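The Zudmont Robotics Letter
Jul 17, 2024

Four Bottles and a Headset: Notes from the Teleop Table
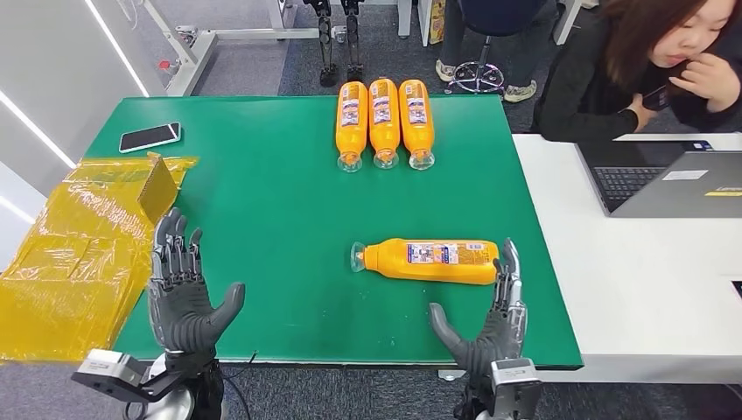
Teleoperation is the part of this business that looks like the future for the first minute and like assembly-line work for the rest of the day. A person puts on a headset and a pair of gloves, the robot's hands copy what the person's hands do, and everything gets recorded so a model can learn from it later. Our current task, which the whiteboard calls "bottle row," is to take orange plastic bottles that are lying on their sides and get them into a tidy parallel line. Three of them have their caps toward the robot, almost touching, and the fourth lies crosswise down by the right hand, still holding out for better terms. The usual advice is to grab it by the orange body. The clear caps catch the light, and the operator, who sees only what the head camera sees, tends to misjudge where they end.

We started the bottle task in June, after the folding task was put out to pasture. The demo count on this table stood at 3,288 when this letter went out. Anyone picturing that as 3,288 graceful performances should sit in for an afternoon. A good share of them contain a moment where the thumb arrives before the fingers have been told about it, the bottle rolls an inch, and the operator says a word that the microphone, thankfully, isn't there to hear.

We keep most of those. The early policy was trained only on the clean runs and it was lovely to watch until a bottle moved, at which point it would close its hand with great confidence on the place where the bottle used to be. Now operators are asked to let a fumble happen, fix it, and carry on. Deliberate fumbles don't count. We tried them for a week and everybody overacted.

The gloves are the Geletti pair, which fit the larger half of the team well and the smaller half like oven mitts. Calibration is supposed to take 2 minutes. It does, provided you make all the poses in order and don't scratch your nose between the flat hand and the fist. If the robot's fingers look slightly curled when yours are straight, stop and calibrate again before recording. There is a whole batch from the first week in which every grasp was made by someone apparently holding an invisible pencil, and that batch lives in a folder by itself.

A few house rules, repeated because the sign on the door has faded:

Sessions end at 50 demos or when your shoulders say so. Holding your arms out in front of you all morning is harder than it sounds, and tired operators teach the robot to be tired. You can see it in the playback, with the wrists sagging a little more each time.

Start each run with the hands up and open, palms facing in, thumbs out. The policy begins from that pose, and if you begin from somewhere more comfortable it will learn that too.

Move the loose bottle between runs. Turn it, push it to the other side, swap it for one of the others. Left alone, people put it back in exactly the same spot with a precision they never show while recording.

If you must teach by hand, meaning you walk up and push the arm yourself, switch it to soft mode first and tell whoever is in the headset. It is very unsettling to have your own hand, or what your eyes insist is your own hand, wander off across the table.

On that subject, we did run a small comparison of hand guiding against the headset. Three operators, same bottles, same table. Hand guiding gave smoother arm paths and was easier to learn. It was also hopeless for the fingers, which is awkward in a task made up largely of fingers. You run out of hands of your own, and your elbow is in every camera view. We'll keep it for reaching and placing and leave the grasping to the gloves.

As for results, the newest policy can finish the row when the loose bottle starts on the right. When it starts on the left, the robot thinks for a while, reaches with the wrong hand, and then gives the nearest bottle a small pat. We don't know where it picked up the pat. There are several suspects.

Next up is the Wiegand crate task, in which the bottles go upright into slots, and for which the slots are, by our measurement, a hair narrower than anyone would like. Ponen has agreed to try the same recordings on its own hands, so please label your runs properly. "Test final new 3" is not a label. Sign-up sheets for headset time are on the shared calendar, and the early slots are wide open, as they have been every week.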